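Andano two-arm bench kit, after 18 weeks of use

Budget first, because that's where the quote from Andano gets creative. The arms were the line everyone argued over. The line that got us was "end effector accessories," which came to 800 dollars for brackets, screws and cables we had assumed were in the box. Ask for that line early. Lucero Mamani asked on a Friday and had an answer by May.

As for the work, ours is packing small cases, and the grippers are decent. They hold thin round things well, and the white printed brackets look like a school project but haven't cracked.
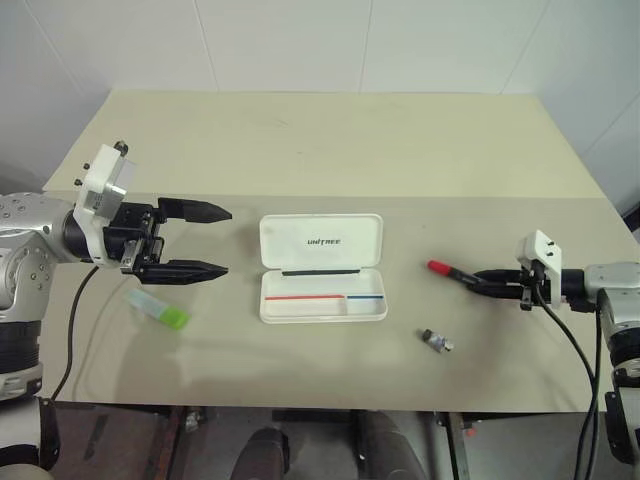 Case packing on our bench: marker in the right gripper, left gripper open.

Plan for table space. The cables hang off both sides and want more room than the drawing shows - we ended up buying a second, deeper table. Spare fingers took 26 days to reach us in Flendville, so order 5 pairs with the kit and sulk about the price later.

Would I buy it again? Yes, with a bigger number in the spreadsheet. Three and a half stars.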